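MED214 Reporting Government
Handout 6: Staged events and the pool system

Read this before the seminar. The reading from the course pack is Chapter 4 only; Chapter 5 has moved to next week with the material on leaks.

What counts as a staged event

A staged event is one that would not take place, or would not take place in that form, if no cameras were expected. Ribbon cuttings, factory visits, walks to the car and signings at a desk are all staged to some degree. So are most press conferences. The term is descriptive and does not mean that the event is false. A minister who announces 300 new jobs at a factory gate may be telling the truth about the jobs. The gate, the hour and the people standing behind are the staged parts.

Reporters cover staged events for several reasons. The event may contain real news. Rival outlets will be there. Editors need pictures for a slot that is already in the running order. The office organising the event knows all this and plans around it.

Notice periods

The length of notice given to the press shapes the coverage. Very short notice means fewer crews, less preparation and fewer hostile questions. Long notice allows broadcasters to clear time and go live. When a press office gives several hours' warning of a brief public appearance, it is usually asking for live coverage, and the gap before the appearance tends to be filled by presenters talking over an empty doorway or lectern. In the seminar we will look at how much of that talk is reporting and how much is speculation.

Our first case is the Murthorpe hospital visit. The regional leader's office sent out its notice before 9 a.m. for an appearance at 2 p.m. The appearance lasted under four minutes and no questions were taken. Two channels stayed with it live from 1.30. The local paper, the Kallgate Mercury, sent one reporter, who spent the time talking to ward staff and filed a story on rota gaps. Be ready to say which of the three you would have wanted as editor, and what you would have lost by choosing it.
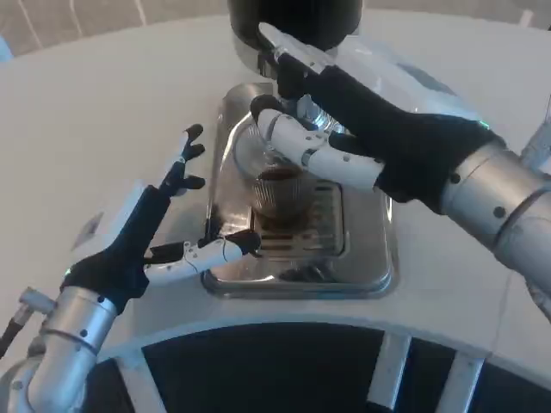 Pool reporting is used when there is no room for everyone. A small group goes in, usually one writer, one photographer and one camera crew, and shares what it gets with all the other outlets. The pool report is a plain document. It records times, places, who was present, what was said and what could be seen, and it leaves judgement to the people who use it. Students often find this harder than writing a story. Take a routine detail such as a clear glass held under the head of a coffee machine. A pool reporter writes down the glass and the machine and stops there. "The minister's team looked relaxed over coffee" is a conclusion, and the outlets outside the room have no means of checking it. If you did not see who the drink was for, do not say.

Pool reports also carry corrections. If a quotation was misheard, the pool reporter sends a second note to the same list as soon as the error is found. Do not quietly alter the first note — others may already have used it.

Numbers in pool copy

Crowd figures cause more trouble than anything else. Give the source every time. In the Donnelly rally case the organisers claimed an attendance of some 1,000, while the venue's ticket scanners recorded 578. Both figures appeared in print the next morning, in most cases without a source. The scanner figure was better evidence, but it left out people standing in the car park, and only one outlet mentioned this.

Broadcast decisions

The Stavus inquiry looked at live coverage of official appearances after it received 1,641 complaints from viewers. Most of the complaints were about one afternoon. Its report is in the course pack and you should know these points:

Going live hands control of timing and framing to the organiser.
A short delay lets an editor cut away from false statements, but few newsrooms used one.
On-screen captions were often copied from the press office's own wording.
Context from a reporter in the studio was most useful when it came straight after the appearance. Context given an hour later reached a much smaller audience.

The report stops short of recommending that broadcasters refuse to carry such events. It suggests that the decision to go live should be made by a named editor and written down.

Seminar task

Bring a pool report of your own, 250 words at most, on any public event you can attend in person. A council meeting or an open lecture will do. Put the time at the start of each entry. Underline any word you think a second reporter in the same room might dispute, and bring two printed copies, as you will be swapping with the person next to you.

The essay titles go up in October.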